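Cusetti Nesting Kit
Grasp-planning add-on for two-armed robots

Baskets look easy until you hand one to a robot. The walls are mostly holes, the rim is the only part worth grabbing, and a gray basket against another gray basket gives a depth sensor very little to be happy about. The Cusetti kit packages the rim-first method from our Warnanham lab: find the rim of the smaller basket, close on it, tilt, and only then start thinking about the larger one. 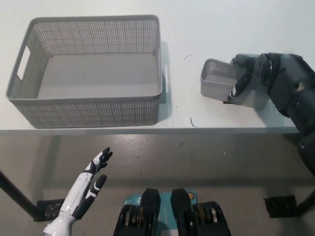
Words: Hrefna Hafstein | Method: Asger Stougaard and Tove Grímsdóttir

A small perforated basket in the right gripper, with the big one waiting across the table, is the moment the planner cares about most. Earlier versions worked out the whole route before touching anything, then stuck to it with great dignity. Rim-first replans after the grip closes, using the tilt it got instead of the tilt it wanted.

In our March trials of 2000 attempts per planner, failed placements fell from 60 to 39. We had hoped for zero. So had Asger.

What you get
Planner software and trained rim detector
Trial logs, failures included
2 baskets, one large, one small

Grippers and patience sold separately.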